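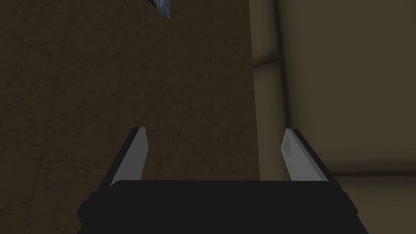

Brown (household color)

From the Kustach Regional Encyclopedia of Domestic Life

Contents
1 Definition
2 Origins
3 The Codow period
4 Decline and gray
5 Care and wear
6 Naming
7 In local speech
8 See also

Brown is the color most often found in houses and least often chosen for them. In household use the word covers everything from weak tea to the inside of a chimney, and it applies to floors, doors, tables, cupboards, shelves, boxes, rugs, shoes, gravy and the greater part of any attic. Painters treat it as a dark orange that has come down in the world. Householders treat it as what was there when they moved in.

Definition

There is no brown in the rainbow. Under strong light against a dark ground, the same paint that looks brown on a wall will drift toward orange or yellow, and the eye calls it brown only when something brighter is standing nearby for comparison. A brown room therefore depends on its lampshades more than its owners suspect.

For this article, household brown means the color of furnishings and fixed surfaces, whether natural, stained, painted or acquired by neglect. Food is left out except where spilled.

Origins

Early brown interiors were a matter of supply. Earth pigments such as umber and sienna were cheap, stable and easy to come by, and timber arrived brown or became so. Smoke did the rest. In houses heated by open fires, a white ceiling was a yearly expense, and many families in the Kustach valley simply agreed to stop looking up.

Walnut hulls were boiled for dye and stain throughout the district. The liquid worked well on chairs and very well on hands, and a person who had stained a dresser in October could be picked out in church until past New Year. Recipes survive in household books, usually between a cure for coughs and a way of keeping mice out of flour. Several of them are close enough to one another to suggest that the pages were copied in a hurry.

Dark stains had a second use, which was to make cheap wood look like expensive wood. Pine was sold as oak, oak as walnut and walnut as mahogany. Mahogany, having nowhere further to climb, was sold as an heirloom.

The Codow period

The high point of household brown in the region belongs to the Codow furniture works, which opened on the Kustach canal and for 40 years supplied most of the sideboards within a day's haul. The firm offered its goods in 21 finishes. Its printed catalog, preserved in the town library, lists all of them, beginning with Light Brown and ending with Brown, Dark (Best). Between these lie Tobacco, Saddle, Abbot, Wet Bark and the unexplained Tuesday's Coat, which was withdrawn after one season.

The differences were real but small, and they shrank with use. Former customers were known to write in asking for a matching chair and receive one in the correct finish that did not match at all, the original having spent the years beside a stove. Codow kept a form letter for the purpose. It advised patience.

The best-known Codow product was the No. 669 sideboard, a piece so heavy that it was commonly left behind when houses were sold. Deeds in the older part of town mention it along with the drains. It had two cupboards, a shallow drawer lined in felt and a top wide enough for a roast, a fruit bowl and a stack of unopened mail. A good many are still in the dining rooms to which they were first delivered, and at least one house has had its door narrowed in the meantime.

Decline and gray

Tastes turned when central heating and larger windows made pale rooms practical. Brown came to be linked with aunts. Sideboards were painted white, then stripped, then painted a chalky green, and in some cases stripped again by owners who described the result as original.

The Honorato auction rooms, which handle most estate sales in the district, began listing dark furniture in mixed lots. A wardrobe might be sold with a box of lampshades to give the buyer a reason to bid. Prices for brown pieces fell to roughly a fifth of what they had been, while the price of having them carried downstairs went up. Honorato's staff still sort incoming goods into "pale" and "other."

Gray took over for a time. It was praised as calm, modern and easy to live with, all of which had been said of brown by the Codow catalog. The usual pattern now is a gray room with a single brown object in it, known as a feature.

Care and wear

Much of brown's reputation rests on what it hides. Tea, mud, polish, varnish drips and small burns all tend in its direction. It hides dust badly, and pale scratches worse, a fact discovered by most households shortly after buying a dark table.

Traditional remedies include:
Rubbing a scratch with the meat of a walnut
Shoe polish, in a shade tested first on the underside
Cold tea, applied with a rag
A bowl, placed on top

The last is the most widely used. Zerine, a wax paste sold in flat tins, was the standard commercial treatment and is remembered mainly for its smell, somewhere between turpentine and oranges. The label called for 5 thin coats with a night between each. Most people gave one thick coat and stuck to the furniture for a week.

Old wax builds up in corners and carving, where it turns nearly black. Dealers call this patina. When it is found on a stove, the word is grease.

Naming

Paint makers avoid the word brown where they can. Chocolate, chestnut and coffee are common, since customers will accept food on a wall under these conditions. Animals are also used, generally the attractive ones. Mud has been tried and does not sell, though Riverbed does.

In local speech

In the Kustach district, "a brown visit" is a long call on older relatives, with cake. "To go Codow" means to become too heavy to move, and is said of furniture, dogs and guests.

See also
Beige
Linoleum
Sideboard
Varnish, regrettable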